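Subject: Re: Re: Galindo restoration, is it really the longer cut?
From: Wilfredo Lumanlan
List: Storolel film list

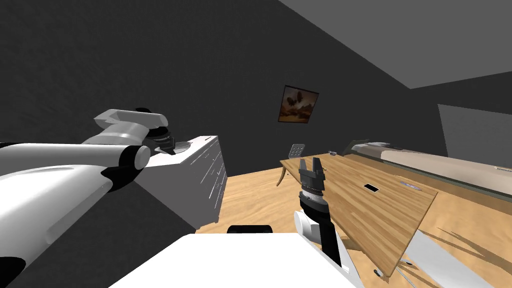

White dresser, left arm above it

Somtochukwu Adeyemi wrote:

> I finally sat down with the new restoration of Galindo last night and I
> think everyone on this list needs to see it. The distributor says this is
> the director's preferred cut, eight minutes longer than what we've all
> been living with, and I believe it. The whole middle section breathes now.
> You understand why the brother goes back to the hotel. You understand the
> letter. I used to think of it as a handsome film with a hole in it, and the
> hole is gone.
>
> The color is also much closer to what I remember from the print that
> toured in the eighties. Warmer, with that tobacco look in the card room.
> I'd put it in the top five releases of the year without having to think
> very hard.
>
> Has anyone compared it with the old disc? I gave mine away.

I have compared it with the old disc, because I never give anything away, and I'm afraid I don't hear the same breathing you do.

First the running time. Yes, it is eight minutes longer. I started both copies together and kept notes on a legal pad. Close to three of those minutes are the restored overture, which is music over a black screen. Another minute is the restoration credits at the end. So what we're talking about is four minutes of picture, and they aren't all in the middle. A good piece of it is the walk along the seawall before the first card game, which was always in the film, only now it goes on until they reach the steps. It's a nice walk. I wouldn't say I learned anything from it.

That leaves the brother. There is one new scene with him, the one in the kitchen with the cook, and I suppose it does "explain" why he goes back to the hotel, in the sense that he tells the cook he is going back to the hotel. In the old version he looked at the key and we cut to the stairs. I always took that to mean he hadn't made up his mind until he was already there. Now he's a man with a plan, and he's a good deal less interesting. I watched it twice to be fair to it and liked it less the second time.

The letter I will give you. Hearing the last paragraph read aloud does change how the sister comes across, and for the better. I had her down as a fool for thirty years. But notice the sound on that reading. It doesn't match anything around it. The room tone drops out and her voice is right up against your ear. Either it was recorded for some other purpose or it was never finished, and if it was never finished I'd like to know on what grounds we are calling this anybody's preferred cut.

Which brings me to what really bothers me. Where does "preferred" come from? The booklet says it on page one and again on the back of the box and doesn't give a source either time. The essay inside is four pages about the costumes. I went back to the long interview in the Grirkau festival book, the only place I know of where he talks about the editing at any length, and what he says there is that he was tired of it and that the producers were right about the kitchen. Right about the kitchen! That's the scene they've put back. Maybe he changed his mind later. People do. Then print the letter or the memo where he says so, and I'll shut up.

My guess, and it's only a guess, is that somebody found a can with extra footage in it, and a longer version is easier to sell to people who already own the short one. I include myself. I paid for it.

On the color I'm going to disagree too, though with less confidence. I saw a touring print as well, in July, in a theater with no air conditioning, and what I remember is that the card room was green. Sort of a sick green, like the felt was lighting their faces. Prints fade and so do I, so I wouldn't go to court over it. But this orange business has turned up on the last several restorations from Grurkum, including two films that have nothing in common with this one or with each other, and at some point you have to wonder whether it's the film that looks that way or the people doing the grading. Look at the tablecloth in the breakfast scene. It's a white tablecloth. On the new disc it looks as if somebody has spilled tea on it evenly.

Things I did like, so that I'm not accused of reviewing the box:

The grain is left alone. The old disc was scrubbed until everyone had the same skin.

The reel change damage in the duel is gone. I'd gotten used to that green scratch across the doctor's hat, but I don't miss it.

The subtitles have been redone and somebody cared. The joke about the goose is finally a joke.

As for top five of the year, I'd want to see what comes out this fall. It's a good transfer of a film I love, in a version I don't quite trust. If they had included both cuts I would have no complaint at all, and there is plenty of room for it on the disc given that they found space for a stills gallery of 402 images. I got as far as the hats.

Somtochukwu, if you want to see the old one again I can bring it to the next screening. I'd ask for it back. I would like to know whether the key and the stairs still seem like a hole to you when you see them side by side with the kitchen, because that is where we really differ, and it's possible I'm just used to it.

One question for anybody who has the laserdisc: does the seawall walk end at the lamppost or at the steps? I have a memory of the steps from well before this release, and if I'm right then the walk isn't new footage either, and we are down to about three minutes.

Wilfredo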